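アームの続き、とりあえずメモ

Oct 20, 2022

昨日の夜は結局1時まで工房にいた。眠い。ので短めに。

前回書いた手首のガタ、原因はねじの緩みじゃなくてブラケットの穴だった。6月に自分で開けた穴。ドリルが逃げてたらしい。開け直して、ついでにスペーサーも作り直し。これで2回目。Mounir Bouzidさんに見せたら「最初から治具使えば」と言われた。はい。

で、制御のほう。Foltierの基板に載せ替えてから指の開閉が妙に速い。速度の上限が1,000のままになってて、そりゃ速いわけで。300まで落としたらだいぶ落ち着いた。把持力は75で様子見。缶をつかむならもうちょっと欲しいけど、かごの縁をつぶしたくないので当面このまま。

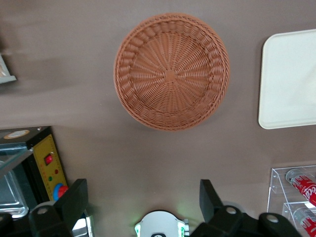

あとは座標合わせ。手首カメラの原点と指先の中心がずれてる気がする。気がするだけかも。ソフト側でオフセット入れてごまかすか、カメラを付け直すか、まだ迷い中。付け直すと配線もやり直しになるんだよなあ。ケーブル短く切りすぎた。

机の上の配置も決めておきたい。かごを真ん中寄りに置くと、右の皿に行くとき肘がけっこう窮屈。かごをもう少し奥にずらすか、皿を手前にするか。毎回てきとうに置いてるので、マスキングテープで印をつけるつもり。つもり、で2週間たってる。

ログの保存もまだ。書き込み先を間違えていて、昨日の分がまるごと消えてた。設定ファイルのパスが一文字違い。こういうのが一番こたえる。バックアップの設定もしとかないと。

次にやること
・オフセットを測る(ちゃんとノギスで)
・ケーブル延長、コネクタ注文
・速度300でもう一回通し
・Mounirさんに六角レンチを返えす

コネクタが届いたらまた書きます。寝る。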